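On 09/02/2024, Otis Ridgeway wrote:

> The Estimia order is now 1421 covers over two services. Can the Tedov kitchen hold the braise at temperature between them, or do we need to split the cook? Also, which plate count did we send to the rental desk?

Otis,

Split the cook. The two holding cabinets at Tedov take 6 full pans each, and the second service would sit in them for more than 7 hours. The sauce reduces too far and the edges dry out. I would cook the second batch at Mbeki and move it in the insulated boxes, as we did in August.

The rental desk has 2601 plates on the order, dinner and dessert combined. That number predates your change to the dessert course – please check it against the new menu before they load the truck.
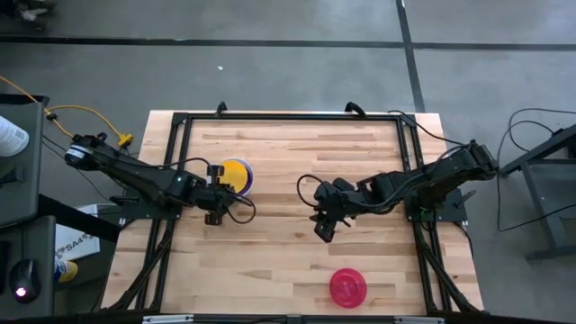 *Yellow plate with purple rim, on the wooden tabletop.*

Two open items on the menu itself:

- The Cekurel dressing contains mustard. The allergen sheet still lists it as mustard-free. I have corrected the master copy but not the printed cards.
- The client wants bread on the tables before guests sit down. Add one runner per section for that, and take them off the coat check.

Staff call time is unchanged. Send me the revised dessert count when you have it and I will reissue the prep list.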